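Jewellery sorting and storage – your questions answered

Hello, I'm Shahla Karimi and I run Bekodero, a very small business sorting out other people's jewellery. I go to people's houses, tip out the drawers (with permission!) and put it all back so they can find things. I get the same emails over and over, so I've put my answers in one place. If yours isn't covered, drop me a line and I'll probably add it.

I've got one enormous tangle. Where do I start?

Clear a flat surface first, and pick a pale one if you can, as thin chains vanish on dark wood. Don't pull anything. Take out whatever comes away on its own – rings, brooches, studs – and leave the knot till last. When you do get to it, lay it flat and work from the outside with two sewing pins. I did one for a lady in December that took me most of an afternoon and two pots of tea, and inside it was a locket she'd blamed her sister for losing!

Which trays should I buy?

I like plain ones that you can move about separately, and I'd get a mixture before I bought four of the same. Slotted trays suit rings and cufflinks. Six compartments will do for earrings and small pendants, and a single shallow tray is lovely for anything round or stiff that doesn't want to be squashed. Measure the inside of your drawer before you order, please, including the depth. I once bought a whole set of Liapis trays for a client and the drawer wouldn't shut by the thickness of a coin.

Do the trays have to match?

No, but I do find it calmer to look at. Beige is my favourite because both gold and silver show up on it.

How do you decide what goes where?

I put the trays out with nothing in them and shuffle them about before a single earring goes in. It feels like dithering but it saves doing it all twice. Then I take one awkward piece, usually a hoop or a bangle, and see which tray it's happiest in. I keep a soft cloth to one side and a clear box within reach for anything I can't make my mind up about.

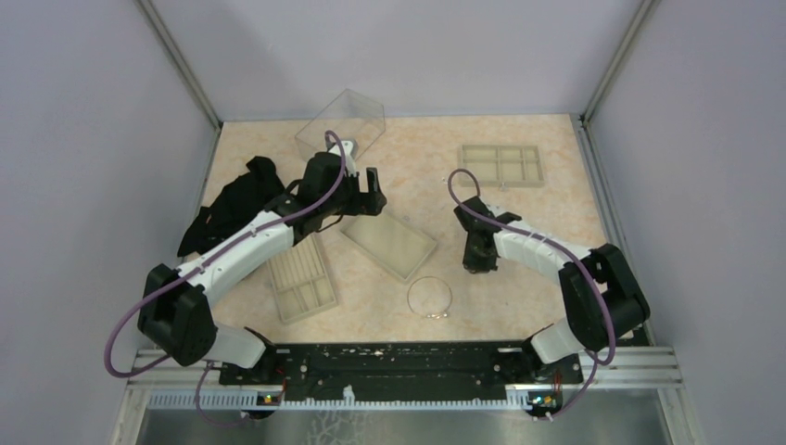

Is a clear box better than a pretty one?

For things you wear every week, yes, I think so. You can see what's in it without lifting the lid and rummaging. I keep my own pretty boxes for letters and old birthday cards. Do keep a clear box away from the windowsill though, particularly if you've got pearls or opals in it.

How should I store hoops and thin bangles?

Flat, and with the clasp done up. An open clasp will hook on to every chain in the drawer given half a chance, and the thin ones bend if something heavy sits on top of them. One layer only in a shallow tray, and if you've got more than that, get a second tray.

What sort of cloth do you use?

Just a soft one with no fluff. Mine's washed so often it never looks ironed and I've stopped trying. I use it for a quick wipe before things go away, and I spread it out under the fiddly bits so that tiny backs and stones don't bounce off under the sofa. Don't use kitchen roll, it can scratch.

How much is too much?

I really don't mind. My biggest job so far had 203 pairs of earrings and she could tell me where she'd bought nearly all of them. If you never wear something and don't love it, pass it on. If you love it, keep it – it's only small.

My lodger/husband/daughter keeps mixing it all up again. Help?

Labels on the front edge of the tray, and a little "dumping" dish by the bed or the sink. Empty the dish on a Sunday night. Ours is an old Fodov saucer with a chip in it and it has done more for peace in this house than anything I've ever bought.

What do you charge?

£27 an hour, with a two-hour minimum, and trays are extra at whatever I paid for them. I'll always ask before buying any. I don't value jewellery and I don't mend it, so for either of those you'll want a proper jeweller.

Contact: Shahla at Bekodero, by the form or by phone, weekdays
Last updated: March 2018
© Bekodero | Back to top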